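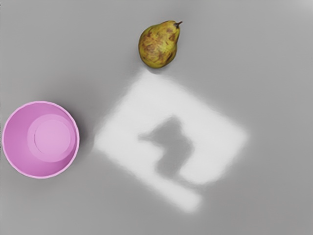

How to ripen hard pears at home

Pears are picked when they are still hard, so the ones you bring from the shop usually need some days. I learned this method from my neighbor Serpil Erdem, and I use it every fall.

What you need: hard pears, a paper bag, one ripe banana or apple.

1. Look at each pear and take out any with a soft brown spot. Eat these first or cook them.

2. Do not wash the pears yet. Water on the skin makes mold come faster.

3. Put the pears in the bag together with the banana. Fold the top two times, but do not close it with tape.

4. Leave the bag on the kitchen counter, away from the stove and from direct sun.

5. Check every morning. Press softly with your thumb near the stem. If it gives a little, the pear is ready. Do not wait until the middle is soft, then the inside is already too old.

Bosc pears stay firm also when they are ripe, so with them I trust more the smell.

Ripe pears go to the refrigerator and keep there for a few days. Last October I bought a box of 9 pounds at the Pakdale market and ripened only four or five pears at a time. The others waited in the cold, and we had good pears until almost the end of November.

Tuulikki Salminen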